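Residents' Forum – Bautista Court, Astville
Topic: Proposed change to the water billing method

Rosalinda Macaraeg
Posted March 23, 2022
The management office has circulated a proposal to replace the flat water charge with individual meters supplied by Clultix. Owners are invited to state their views in this thread before the annual meeting. Please confine comments to the billing method. Parking has its own thread.

b_kassab
I support the proposal. My unit has one occupant and pays the same charge as units with 4. The present method was adopted when the building opened and has not been reviewed.

Lilibeth Lumbao
I must disagree. The flat charge is predictable, and families on fixed incomes rely on that. The proposal also gives no figure for the monthly reading fee, and owners should not be asked to vote without one.

b_kassab
The reading fee is on page 2 of the attachment. It is included in the service contract and would be paid from the general budget.

Lilibeth Lumbao
Thank you, I had overlooked the attachment. My objection stands in part. A cost paid from the general budget is still paid by all of us.

K. Štěpánek
I served on the board at Rutach House when meters were installed there. Total use fell during the first year, but the office received many disputes over leaking toilets. An owner with a worn flapper valve was billed for some 900 gallons in one month and learned of the leak from the invoice. I would ask that any contract include a leak notice and one free adjustment per unit.

Weronika Bielecka
I second Mr. Štěpánek's request. I would also ask who pays when the shutoff valve under a bathroom sink fails during installation. The bylaws assign pipes inside the walls to the association and fixtures to the owner – the valve sits between the two. My plumber quoted $2260 to replace all of mine.

Lilibeth Lumbao
That quote seems very high. Does it include opening the wall?

Weronika Bielecka
It does, in both bathrooms. The smaller one has a white vanity with two drawers, and he intends to move it out to reach the pipe. 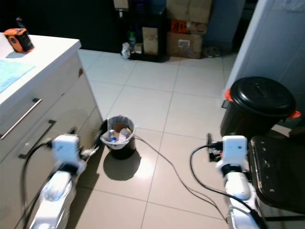

I have asked him for a second figure without the wall work and will post it when it arrives. Until the question of the valves is settled in writing, I intend to vote against the proposal.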